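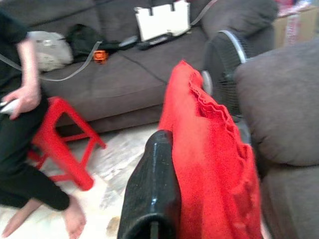 Will a robot that can pick up a cushion take a housekeeper's job? Probably a slice of the job first, and the slice matters, since a slice of a job usually comes with a slice of the hours.

I've worked at Loven for seven years, the last three as a shift lead. We turn over furnished apartments between guests, 133 of them at present, and my days are sheets, bathrooms, keys and arguments about keys. Back in May the managers told us the company would be trying out a tidying robot called Kahsay. It has two arms and it does soft goods: cushions, throws, eventually towels. There was a meeting with pastries. I'm always suspicious of a meeting with pastries.

The word used that day was "relief." Kahsay would relieve us of the repetitive part. I wrote that down and then spent a week trying to work out which part they meant. Straightening cushions takes me a few seconds and I do it while looking around for whatever the guest left behind. It's when I find the phone charger, or the wet patch. Take the cushion away from me and I still have to look, so where did the relief go?

Asger Lund, who runs operations and is a decent man to work for, says I'm judging it too early. His line is that cushions are practice and beds are the goal. Fair enough. Beds wreck backs. If somebody builds a machine that can tuck a king-size sheet in a room with eight inches between mattress and wall, I will buy it flowers. But the hours on our schedule were being discussed long before any bed was made, and that's the order of things I object to.

Mekdes Wolde and I both asked to see the numbers from the trial. What we got was one slide. It said 42 minutes saved per shift, and it didn't say whose minutes, or what the person did meanwhile. Mekdes had worked several of those shifts. She told me she spent a good part of them getting rooms ready for the robot and putting them back afterward, and none of that had a column on the slide. Call it what you like, it was labor, and it was hers.

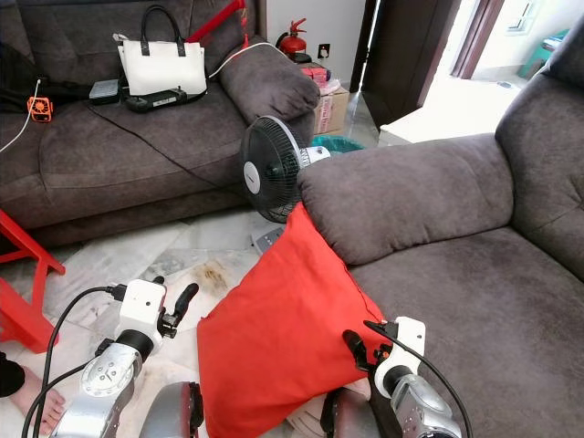
Who teaches a machine like this how to tidy a room? People do, by having the task done again and again while the attempts are recorded, and by sorting the good attempts from the bad ones.

At our place some of that teaching has fallen to the housekeepers, and here I have to be fair, because a couple of them like it. Natnael Seyoum asked for more of it. He's off his knees, the pace is calmer, and he says it's the first time in years that anyone at work has asked him how he does something and waited for the answer. I believe him. I also asked him what his job title was now and he didn't know. His pay stub still says housekeeping, same rate.

That bothers me more than the arms do. If the knowledge of how to set a room right is worth recording, it was worth something all the time we were doing it for guests. Tala Nseir put this to the managers much better than I could, at the second meeting (no pastries), and was told that a "skills framework" was being drafted. It is still being drafted. I've asked twice.

What changes day to day is smaller and harder to complain about. You start leaving a room the way the machine likes it. You talk less, since the trial shifts have fewer people on them. The new hires are learning the job from a checklist that was rewritten with Kahsay in mind, and it skips things - checking under seat cushions, for one. I put that line back in with a pen. Somebody printed it again without it.

Gadisa Mamo thinks I'm fighting last century's fight and the thing will be in a storage closet by spring, next to the Greltetov floor scrubber we all had to be certified on. Could be. I'm not rooting for the closet, though. I'd like it to work, and I'd like the saved time to turn up somewhere a housekeeper can find it: a shorter shift on full pay, or an extra person on the heavy days. So far it has turned up on a slide.

The next review is after the holidays. I've asked for a seat in the room and for the minutes to be split by person. Asger said he'd see what he could do.

Contact | © Turnover Day, all posts by the author | Back to top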